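I've been putting off writing about the Fundholm desk because I kept changing my mind about it. It's been in my spare room since January, I've now worked at it almost every day for six months (thanks, 2020), and I think I've finally settled on an opinion. I like it a lot, and I would not buy the drawer unit again.

A bit of background first. Before this I was working on my grandmother's old sewing table, which is beautiful and also about as wide as a cafeteria tray. My laptop fit, my coffee fit, and my elbows had to go somewhere else entirely. When my hours went up I gave myself a budget of $400 and started looking for something that was a proper desk, that would go under the window, and that didn't look like it had been wheeled out of a dentist's office.

I looked at two seriously. The other one was the Sperling, which you've probably seen because it's in everybody's ads. It's pretty! I sat at it in the showroom over in Lostwood and I really wanted to love it, but there's a crossbar exactly where I like to put my feet, and I must have kicked it ten times while the sales guy was talking. It was also closer to $600 once you added the top in the finish I wanted. So, no.

The Fundholm came in two boxes, and the big one is heavy. I got it up the stairs by walking it corner over corner and resting on the landing, and I'd recommend finding another person. The top is 60 inches wide, in a warm honey color that's a shade more orange than it looks on the website, and the legs are black metal with little screw feet you can turn for an uneven floor. Mine is an old house so I needed all four of those, and one of them is out nearly as far as it will go.

Putting it together was fine. The instructions are all drawings and no words, and step six shows the left leg from underneath without telling you it's from underneath, so I put it on backwards, took it off, and put it on right. After that it went quickly. The holes lined up, which I can't say for the bookcase I built last year (still leaning, still full of books, we don't talk about it). If you have a decent screwdriver, use it, because the little wrench in the bag chewed up my palm.

Now the good stuff. It doesn't wobble. I type hard — my sister says I type like I'm angry at someone — and the monitor stays put. The front edge is rounded off so it doesn't dig into your wrists, and I notice that every time I go back to the kitchen table for some reason. There's a long tray at the back for cables, deep enough for a power strip plus all the bricks, and the cover lifts right off when you want to change something. I change things constantly, so that matters to me.

The surface has held up better than I expected. I've put hot mugs on it without thinking, and a leaky pen, and a plant that I overwatered badly enough to make a small lake. The pen left a mark you can find if you know where it is. Everything else wiped off with a damp cloth.

The drawer unit is where I get grumpy. It's sold separately, it costs more than it should, and the top drawer sticks when the weather's humid. I rubbed a candle along the runners, which helped for a week or so, and then it was back to yanking. It also isn't quite deep enough for a regular folder to lie flat, so mine all have a bent corner now. I emailed the company and got a very nice reply from someone named Aurelia Iordache, who sent new runners for free. They're a little better. I still yank.

I did swap in a cheap Cloltance file box on the floor beside it, and that's where the folders live these days. It has wheels and a lid and none of the charm, but it opens when I want it to.

Would I buy the desk again? Yes, easily. Just the desk, though. Put the drawer money toward a better lamp, or toward paying a teenager to carry the big box upstairs. I've also been asked about the chair, and I'll get to that one separately once I've decided whether the armrests are annoying or whether I've got them set wrong.

Posted 7/14/20, and I'll come back and add to it if anything falls off.
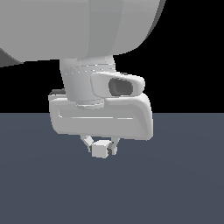

One more thing on the feet, if you're on carpet: screw them all the way in to start with and only let out the ones you need, and check them again after a couple of weeks. Mine sank a little on the window side and I had pencils rolling at me until I fixed it.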